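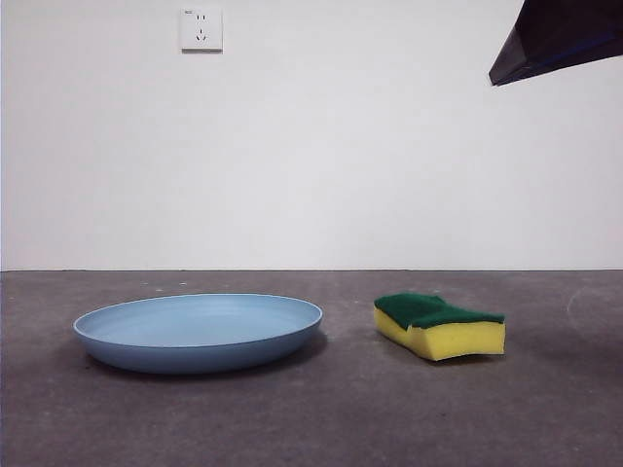

She washes up 57 plates most evenings, by hand, at the supper club she runs out of an old print shop in Seltdale. No dishwasher. "We had one. A Jorkberg, secondhand. Lasted 2 winters and then I'd had enough of the noise anyway."

We talked while she scraped pans, so forgive the gaps in my notes.

Her method first, as that's what people write in about. Glasses, then plates, then the greasy stuff. Water as hot as she can stand. "Soap goes on the sponge, not in the sink. My mother poured half a bottle in every time, you'd be rinsing till midnight."

And the sponge itself? Plain two-sided kind, green scourer on yellow foam. She's tried the fancy ones. Went back. "Foam side for anything glazed. Green side for the pans. I had a kid in here last November going at the good plates with the scratchy side, I nearly cried."

How long does one last? A week, she says, then it's demoted to floors. Then the bin.

The plates are mostly blue, wide and shallow, bought as a job lot when the Grokmont canteen closed. She paid 700 for the lot, shelving included. Some have chipped since. "I'm not precious. If the chip is on the rim it goes, if its underneath I keep it."

Does she ever enjoy it? Long pause, tap running. "The first ten minutes. Radio on, everyone gone home. After that its just plates."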